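Plivside Makers Forum > Builds in progress > Hand grippers, second version

kestrel_6
I am building a pair of hand-held grippers at the shared workshop. The aim is that later a small arm at home can copy what my hands do. The fingers are black, squared at the end, with small holes so I can change them for another shape. The first pair had round tips, and every smooth thing turned away from them.

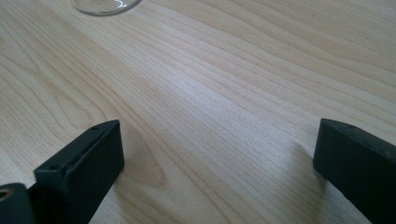
My problem is now the opening. I set it wide enough for a 500 ml bottle, but then the last part of the closing feels weak. I have tried 6 springs and I am not satisfied with any.

oldsolder
Do not go stronger with the spring. Your hand will be tired after 60 closings, and you will begin to work badly without noticing. Put rubber on the inner faces.

kestrel_6
Rubber I had on the first pair. It collected dust and came off at the corners. I would like to solve it in the lever.

mira_t
I disagree with oldsolder a little. I use the stiff spring from Lehtinen in mine and my hand is fine. But my handle is longer. How do you practise? Only one hand, or two?

kestrel_6
Two. The left closes on something small, a bottle cap for example, and the right stays open until I need it. The basket is for sorting, that will be the next exercise.

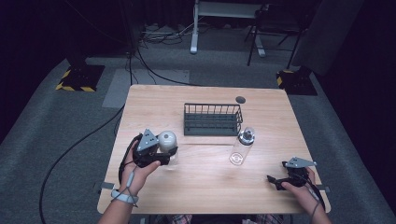
Fascombe Shared Workshop, Robotics Club

The cables are what I like least. They pull at the wrist when I reach far. I am thinking to lead them over the shoulder.

oldsolder
Over the shoulder is good, but leave a loop at the elbow. And I still say rubber.

mira_t
Has anybody tried the Nemton lever drawing? It gives more force at the end of the travel. My print of it cracked, so use thicker walls than I did.

kestrel_6
Thank you, I did not know it. I will print one in August and write the result in this thread.

Thread viewed 1,192 times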